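3 Bedarf planen und bestellen

Bevor Sie den ersten Karton öffnen, möchten wir Sie bitten, sich mit einer Tasse Kaffee und einem Blatt Papier hinzusetzen. Dieses Kapitel hilft Ihnen beim Zusammenstellen der Vodora-Handgreifer und des Zubehörs für Ihr Vorhaben, und es erspart Ihnen hoffentlich die Nachbestellung mitten im Projekt (die ist jedes Mal teurer, als man denkt, allein schon wegen des Versands).

3.1 Aufgaben festlegen

1. Schreiben Sie auf, welche Handgriffe Ihr Roboter später lernen soll. Bleiben Sie dabei ruhig kleinlich: »Wäsche« ist keine Aufgabe, »Handtuch an einer Ecke aufnehmen« schon eher.
2. Vermerken Sie zu jeder Aufgabe, ob sie mit einer Hand gelingt oder ob beide gebraucht werden.
3. Notieren Sie das Material. Weiche Stoffe wollen anders gefasst werden als Dosen oder Schachteln, und davon hängt ab, welche Finger Sie bestellen.
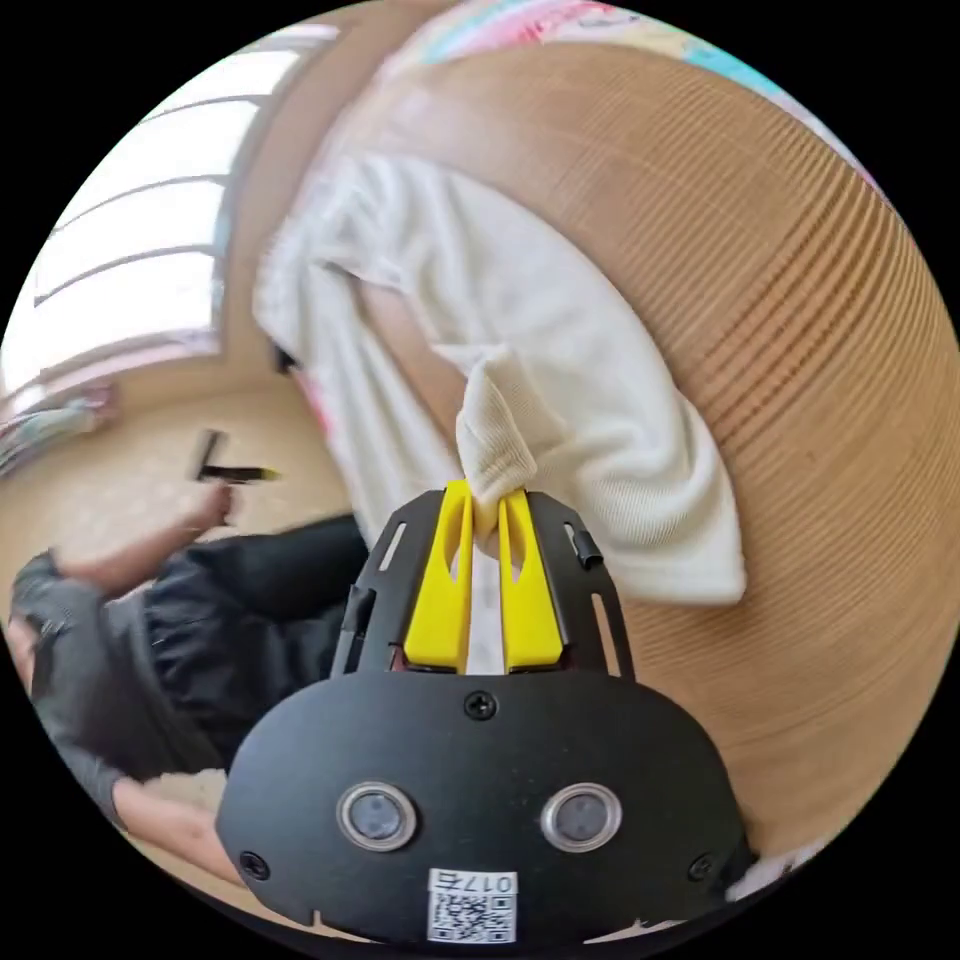 Abb. 3-1: Tuch an einer Ecke gefasst, gelbe Finger mit Langloch

Für Textilien empfehlen wir die gelben Finger. Bestellen Sie zu jedem Greifer ein Ersatzpaar mit, Bestellnummer 3421. Die Finger sind Verschleißteile und in der Gewährleistung nicht enthalten.

Hinweis: Die Nummer auf dem Aufkleber unter den beiden Sensorfenstern gehört in Ihre Geräteliste. Tragen Sie sie gleich beim Auspacken ein, denn bei Rückfragen möchte unser Kundendienst sie als Erstes wissen.

3.2 Stückzahl ermitteln

4. Rechnen Sie für jeden Arbeitsplatz mit beidhändigen Aufgaben zwei Greifer. Das klingt selbstverständlich, wird bei der Budgetplanung aber erstaunlich oft vergessen — auch bei uns im Haus, das geben wir gern zu.
5. Planen Sie einen weiteren Greifer als Reserve ein, sobald Sie mehr als drei Arbeitsplätze betreiben.
6. Legen Sie fest, wie die linken und rechten Geräte unterschieden werden. Ein farbiges Band am Griff kostet fast nichts und tut gute Dienste.

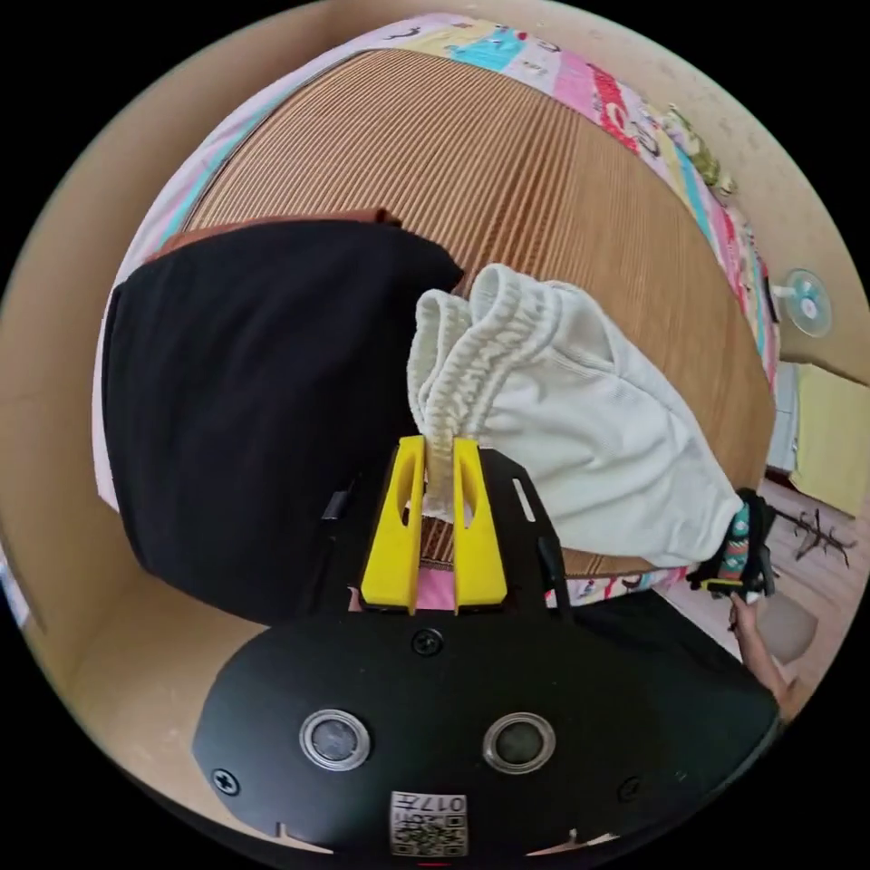 Abb. 3-2: Beidhändige Aufgabe mit zwei Handgreifern an einem hellen Kleidungsstück mit gerafftem Bund

Ein Rechenbeispiel aus der Praxis: Unser Kunde Trikia hat mit 12 Greifern begonnen, also sechs Arbeitsplätzen, und für die erste Phase 83 Aufgaben angesetzt. Gwion Gape, der die Planung dort betreut, hat uns später geschrieben, dass die Greifer völlig ausgereicht hätten, die Ladegeräte dagegen nicht. Wenn Sie also irgendwo großzügig sein wollen, dann bitte bei den Ladegeräten.

3.3 Arbeitsplatz und Übungsmaterial

7. Prüfen Sie, welche Flächen schon vorhanden sind. Ein Bett, ein Tisch oder eine Matte genügt oft völlig, und eine eigens angeschaffte Arbeitsfläche können Sie sich in vielen Fällen sparen.
8. Stellen Sie Kleidungsstücke in verschiedenen Farben und Stoffen zusammen, helle wie dunkle. Setzen Sie dafür einen eigenen kleinen Posten an, auch wenn vieles aus dem Schrank kommt.
9. Sehen Sie neben der Fläche genug Platz vor, damit die Person mit beiden Armen ausholen kann.

Vorsicht: Halten Sie den Boden am Arbeitsplatz frei von Kabeln und losen Gegenständen. Wer auf die Fingerspitzen schaut, schaut nicht auf seine Füße!

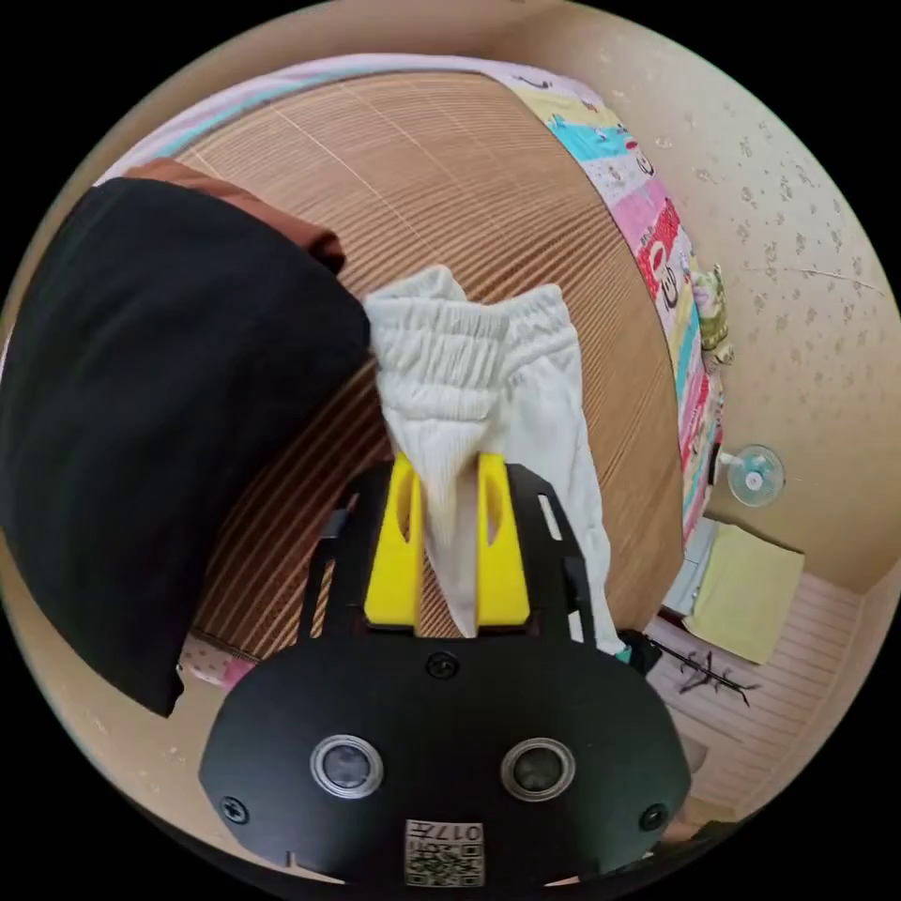

10. Planen Sie Zeit zum Eingewöhnen ein. Hosen mit elastischem Bund sind für Anfänger ein dankbares, wenn auch manchmal widerspenstiges Übungsstück, und ein halber Tag pro Person ist gut angelegt.

3.4 Bestellung aufgeben

11. Übertragen Sie Ihre Zahlen in das Bestellblatt im Anhang. Die Grundausstattung (zwei Greifer, Ladegerät, Koffer) steht in Zeile 1, das Zubehör folgt darunter.
12. Schicken Sie das Blatt an Prothero, Auftragsannahme Allville. Der Versand kostet pauschal 108 Euro je Lieferung — fassen Sie Ihre Wünsche nach Möglichkeit also zusammen.

Hinweis: Die Preise der beiliegenden Liste haben den Stand 30. April 2018. Im August ist das Lager in Allville zwei Wochen geschlossen; Bestellungen aus dieser Zeit werden danach in der Reihenfolge ihres Eingangs bearbeitet.

Weiter mit Kapitel 4, Auspacken und Laden.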